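Paper marbling evenings return to the Jacobs building

By Hilde De Graaf
30 Oct 2024

After a long summer break our marbling evenings are starting again in November, and I am very happy to write this item for the members who asked me about it in the corridor, at the market and once even at the dentist. The room on the second floor of the Jacobs building is ours again, the sinks are repaired, and Geert Van der Linden has agreed to teach the whole series.

Many of you know Geert from his bookbinding course. He learned marbling a long time before he learned binding, in a small workshop where he first had to wash trays for one winter before he was allowed to touch a brush. He has kept the habit of cleaning everything twice, and participants should expect that he will ask the same from them.

For those who are new to it, marbling is the art of floating colors on thickened water and then laying a sheet of paper on top, so that the pattern moves from the water to the paper. Each sheet can be made only one time. You can repeat the same steps with the same colors, and the result will be a cousin of the first sheet but never a twin. It is practiced in several countries under several names, and the Turkish tradition, called ebru, is the one that Geert follows most closely. He will also give one evening to the combed patterns that were popular with European bookbinders for their endpapers.

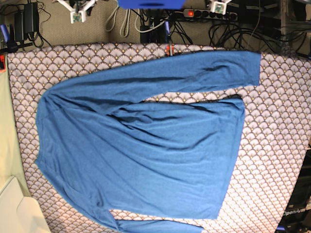

The series has eight evenings. On the first one we only prepare. The thickened water, which we call the size, must rest overnight before it is good to use, and Geert wants everybody to mix their own bowl at least once. He uses carrageenan, a powder made from seaweed. It has to be stirred slowly into the water, and it makes lumps when you are impatient. I was impatient last year and I spent most of my evening pushing lumps through an old stocking.

On the second evening we treat the paper with alum and make the first simple sheets, the stone pattern. It sounds like a modest start, but I think it is the most difficult one to do well, for the drops must be of even size and spread over the whole tray. Geert says that he can recognize each of his students by their stones.

From the third evening we work with the stylus and the comb. There will be the back-and-forth pattern, the nonpareil, the bouquet and, if the group is ready for it, the peacock. The last two need a double comb, and we have only one of them that is in good condition. A second one was promised by the Dastus woodworkers in exchange for a few sheets for their exhibition cards. It is not yet here, so please be patient with each other when you wait for your turn.

The sixth and seventh evenings are for flowers. In the Turkish way a tulip or a carnation is drawn directly on the floating color with a thin needle, starting from a round drop. I have watched Geert do it many times and I still do not see at which moment the drop becomes a flower. The eighth evening is kept free for your own projects.
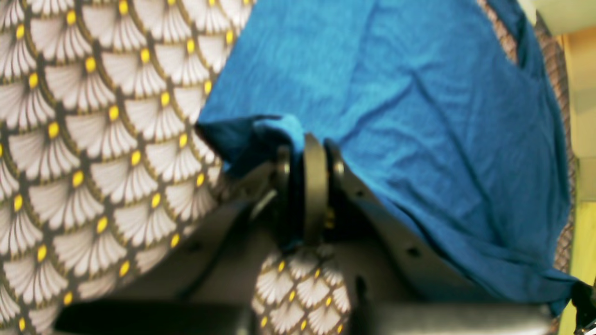 Blue cloth and a fan pattern, seen up close.

Some words about the materials. The fee includes the size, the alum, the use of the trays and 30 sheets of paper for each participant. Extra paper can be bought in the room at cost price. The colors are also provided, except for the last evening, when you may bring your own. Please show them to Geert before you put anything in a tray. Some modern acrylics sink directly to the bottom, and then the size is lost for everyone who works after you. The brushes are made with horsehair tied on a rose stem, and they belong to the society. Do not take them home, also not to practice.

I am often asked if one must be able to draw. My answer is no for the first five evenings and a little bit for the flowers. It helps more to have a calm hand and to accept that a sheet will sometimes fail. Dust on the surface makes small white spots, a bubble of air under the paper makes a large one, and a hesitation when you lay down the sheet makes a line across the whole pattern. All these things have happened to me, and some of the spoiled sheets later became quite nice bookmarks.

The exhibition at Darlow

At the end of the series we will again show our work in the hall of the Darlow library. Last year the visitor book had 744 signatures at the end, which was far more than we had hoped for, and a school class came back for a second visit with their drawing teacher. This time we would like to hang fewer sheets and to give each one more space. Every participant may hand in two sheets, one combed and one free. Write your name in pencil on the back, in a corner, and please do not use tape.

Geert will also lend a part of his own collection of decorated papers, which he has been building since 2000. There are Turkish sheets in it, some French ones, and a group of paste papers which he found between the pages of an old account book. He has prepared short texts for them, and I am helping him to make these texts shorter still.

Skerkero, the small press that printed our poem cards in spring, has asked to choose one pattern from the exhibition for the cover of its next notebook. The maker will be named inside and will receive a box of the notebooks. If you do not want that your work is considered, only tell me when you hand it in.

How to register

Places are given in order of registration, and members who were on the waiting list last year have been written to already. You can register at the desk in the Jacobs building or by answering the e-mail with which this newsletter was sent. Please mention if you have marbled before, so that we can mix beginners and experienced people at the same tray. If you have an allergy or a sensitive skin, mention this too. We have gloves in three sizes.

If you must miss an evening, let us know in the morning at the latest, so the size can be divided differently. It keeps only a few days, and in a warm room even less.

One last request concerns the drying racks. Several of them went to the printmaking group before the summer and not all have returned. They are the folding ones with a green mark on the foot. If you have one at home or in your studio, please bring it to the desk before the first evening, also when it is broken. Geert can repair the hinges, and he has a drawer full of spare ones.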